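Automation at Work, unit 2: When the gripper comes to the workshop
Handout for the session of 15 June 2020. Please read before the discussion.

In this unit we follow one workplace, the furniture repair shop of Kustesel. The shop takes back used dressers and cabinets, checks them and sells them again. In March the company began to plan two-armed robots for the checking of drawers. The planning is done first in simulation, with a program called Pekutix, and the people from the workshop take part in it.

Before, one checker opened and closed every drawer by hand. It is light labour, but 75 dressers in a shift make a tired wrist. The checker also listened. A dry runner has its own sound, and experienced workers hear it before they feel it. Keep this in mind when we speak about "simple" tasks.
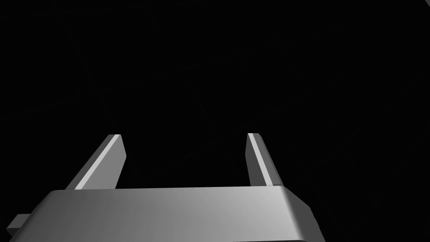

The first change for the workers was one of language. They had to say in words what their hands did already for years. How far do you open the fingers before you reach for a handle? When do you stop pulling? Many found this tiring, and some found it a little insulting. Others enjoyed it, and two of them now write the test plans.

Term to learn: tacit knowledge – what a person can do well but cannot easily explain.
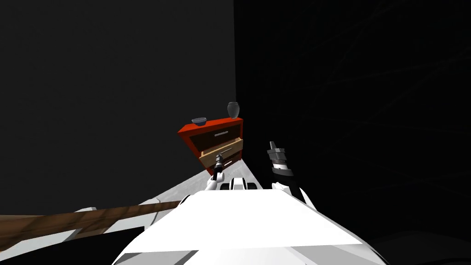 Birna College, Department of Work and Organization Studies

Consider now the position of the checker. In the old job she stood at the dresser. In the planned job she sits at a screen, follows several stations and is called when a drawer does not move as expected. Her body is spared. Her attention is not, and waiting for a fault is also work. In our interviews with 32 employees the word "alone" came back often.

Kustesel pays an allowance of $3575 per year to those who finish the operator training. Please discuss in your group if this is payment for new skill or for a loss of something. Both answers can be defended, but you must give your grounds. 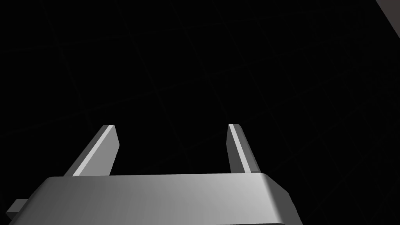
Fig. 3. Simulated gripper with the fingers open, over a dark grid.

Who decides the speed? At Kustesel the supplier, Tefera, proposed a pace and the workshop was asked afterwards. The workers' representatives did not refuse the robot. They asked for three things:
- a stop button which anybody can press without writing a report
- a rotation, so that no person sits at the screen for the whole shift
- some hours every week at the bench, to keep the skill in the hands

The first two were accepted. The third is still in negotiation – the management says that it costs too much.
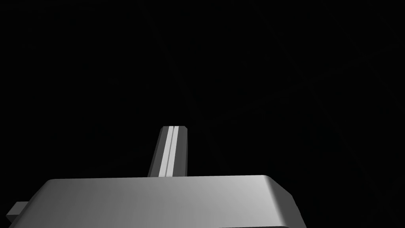 There is also the question of blame. If a drawer front is scratched, is it the fault of the operator, of the program or of the person who wrote the test plan? In the old workshop the answer was usually clear, and the colour of the repair wax told the rest. Now a fault can belong to several people, and the contract of the operators says nothing on it.

For the next session:
1. Write one page on a task you know well from a job or from home. Which part of it would be hard to explain to a programmer?
2. Read chapter 2 of the course reader, and bring your notes.
3. Prepare one argument for the bench hours and one against them.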